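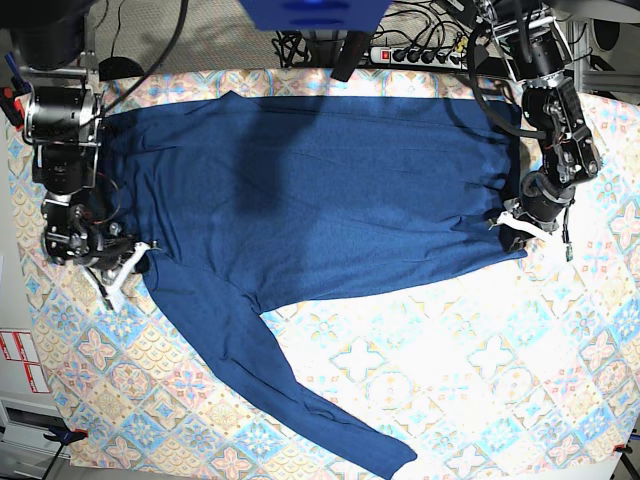 Budget for the spares before the arms, is the advice Orest Nazarenko gives on equipment planning for two-armed garment handling, and most later costings have followed that order.

**Bimanual cell procurement** is the planning and purchase of paired robot arms, grippers, work surface and power supply for handling cloth. The Gulludura costing model, the most widely copied, divides expenditure into capital items, consumables and floor services. Grippers are entered as consumables. Fingers are priced per set at $360, with 11 sets held in store for each cell.
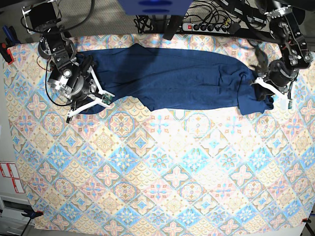 Floor services cover power distribution, cable runs and clamps for the work surface. The Grandar revision moved cabling out of contingency and gave it a separate line, at $1,843 per cell. Prydderch retains a single contingency line of $2,000, which must also cover replacement wiring at the wrist joints.

Lease arrangements of the Undix type exclude grippers and test garments. Under these terms the purchaser labels its own spares and carries them on a separate asset register, reviewed each December.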